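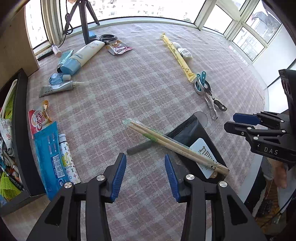

Orvokki Heiskanen wrote in to ask whether the Zandeo hand-held gripper is any good for small household stuff, or whether it only behaves with nice tidy blocks. Fair question, Orvokki, and I've been using a pair since October, so I have opinions!

Short version: I like it a lot. Each unit has two fingers on dark linkage bars with ribbed blue pads on the inside, and those pads are what I'd pay for. Chopsticks still in the wrapper, a squeeze tube, a little sachet of creamer — I pile that sort of thing on a checked cloth and go at it, and after an evening my hand gets the feel for how hard to squeeze. Flat packets are the tough ones (come at them from the crimped end, trust me).

The kit I bought was $230 per gripper, with 6 spare pads in the bag. Setup took me 40 minutes, most of it spent on the Pilturmont software, which wanted an update before it would talk to me. Grumble, grumble. The manual is fine once you skip the first chapter.

What I'd change: the trigger is stiff for smaller hands, and I wish the spare pads came in a softer grade too. Ivetti sells a softer set that fits, but shipping is slow and mine took ages to show up.

If you're buying, get two. Working with one is okay, but holding a box steady with the left while you pull something out with the right is so much more fun — and you'll want the second one by the weekend anyway.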